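The long workbench at Omness

Many of you asked in October what happened with the long workbench in our room at Omness. It stays with us. We bought it together with the shelves when Perrin closed its workshop, and we paid 220 for everything, transport included. Six of us carried it up the stairs, and I would not like to repeat this.

The top is butcher block, made of glued strips, some lighter and some darker. When we got it, the surface was gray and dull from years of work. We sanded it over two weekends and gave it several layers of oil, with a full night of drying between them. Now it has a warm honey color, and under the lamps it shines more than I expected.

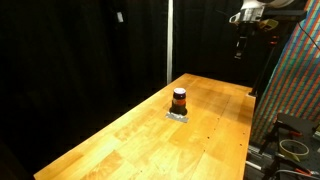 The bench with its oiled top, and one jar standing on it.

A few requests for everybody who uses it. Please put a board under your work when you cut or glue. Water should be wiped away at once, also the small drops under a cup. If you stick tape on the top to mark a place, take it off slowly and pull it low along the grain – fast pulling can lift the finish. Jars go back to the Trivex shelf with the lid closed and the label to the front, so the next person can find them.

The oil will need a fresh layer in spring. We still have half a can, and I think this is enough if we apply it thin. Old cotton T-shirts are the best cloths for this job, so please keep yours and leave them in the box by the door. The Grumen group has already promised one bag.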